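Ledbridge Strait dispute
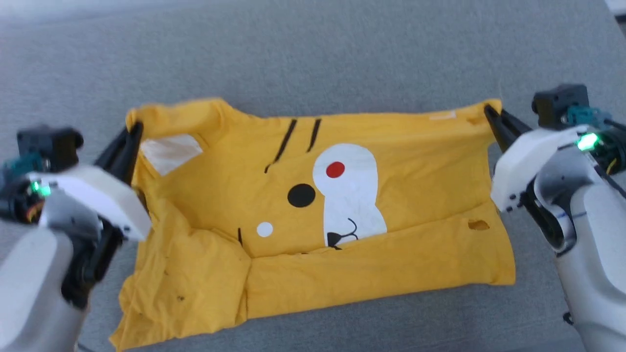
What is the Ledbridge Strait dispute about?
Two neighbouring states, Nisano and Fonia, both claim the right to patrol the narrow channel between them, and neither accepts the line drawn on the other's charts.

The Ledbridge Strait dispute is a long-running quarrel over a stretch of water 82 kilometres long and only 2 kilometres wide at its tightest point. Small as it is, it has shaped the foreign policy of both coasts to a remarkable degree, and its story is a wonderfully rich one for anyone who enjoys old maps, stubborn envoys and very long treaties!

Background
The channel was first divided by the Ammann Line, a boundary sketched by surveyors who worked from the Nisano shore and never crossed to the other side. Fonian fishermen ignored it for generations. Trouble began when both governments started to license ferries, and patrol boats from each side found themselves stopping the same vessels (sometimes on the same afternoon).

The Hämmerli talks
The best-known attempt at a settlement was led by the mediator Gebhard Hämmerli, whose draft ran to 1046 clauses and covered everything from anchorage fees to the ringing of fog bells. It is a marvellous document, full of patient detail, and large parts of it are still followed in practice although it was never ratified. Fonia's chief negotiator, Urszula Ziółkowski, accepted the fishing chapters but refused the section on naval passage, arguing that it gave Nisano warships first use of the deep channel. Vinzenz Kälin, speaking for Nisano, withdrew the whole text a month later.

Patrols and the hotline
A telephone line between the two coastguards was opened after a collision off the northern light. Under its rules, each side must give about 30 minutes' warning before sending an armed vessel past the Ammann Line. The historian Johanna Mösli calls this the most successful part of the entire affair, and it is easy to share her delight in it: two rival duty officers, talking every night, often about the weather.

Present position
Talks on a shared pilot service resumed on 16/02/2026 under Gion Bachmann. The status of the deep channel was left off the agenda at the request of both delegations.

See also: Ammann Line; Fonian coastguard; Nisano ferry licences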